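4.2 Start-state rules and handling of worn parts

The acceptance procedure applies to every cell that takes part in the comparison, including the two at Otport and the one at Berkden. Earlier rounds showed that differences between sites came less from the control software than from the way operators set up each trial. One site spread the blocks by hand, another tipped them in from a cup, and the resulting scores could not be compared. The rules in this section were therefore written before any further trials were run, and they were frozen in March.

Each session consists of 60 trials. Before the first trial, the operator checks that the bins are clamped to the work surface and that no clamp enters the path of the arm. The blocks are then placed in the source bin according to a printed layout card. Layouts include blocks close to a wall, blocks lying alone on the open floor and blocks touching end to end. The operator may not adjust a block after the card has been checked off. If a block moves while the arm is being brought to its start pose, the layout is reset and the event is entered in the log.

Surface wear is treated as part of the test condition. Metal floors become scuffed with use, and the reflections they give under overhead lighting are a known source of false detections. Sites are not permitted to polish, paint or line the floor of a bin between sessions. Chipped blocks remain in service unless the damage changes the length of a gripping face. A bin is retired after 3000 trials, and its replacement is recorded by serial number. Figure 3 shows a cell with blocks placed in the front bin. 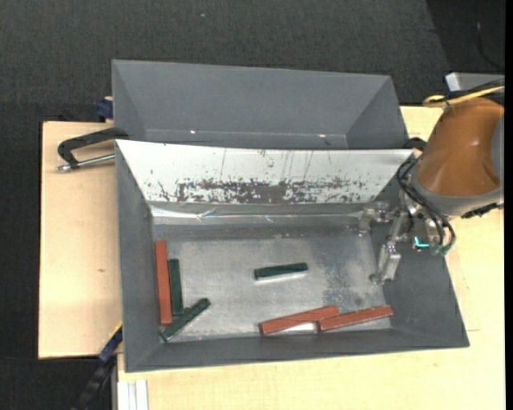
Figure 3. Front bin with red and green blocks; the rear bin stands directly behind it.

A pick is counted as valid only when the block clears the rim of the source bin and is released inside the receiving bin. Contact between a finger and a wall does not void the attempt, but it must be logged – the Nomum protocol, from which several of our definitions are taken, leaves this to the operator, and we found that practice too loose. Three wall contacts in one trial end that trial. A session with more than 10 ended trials is repeated in full after the gripper has been inspected.

Scoring was carried out with Obi, the logging tool used at all sites, and a second reader reviewed every disputed attempt. Genalyn Calimlim revised the wording of the contact rule after the first review, when readers disagreed on whether a finger resting against a wall before closing should be logged. Under the revised rule it is logged once, at first touch. Sites that had already completed a session under the earlier wording were asked to rescore it from the stored recordings.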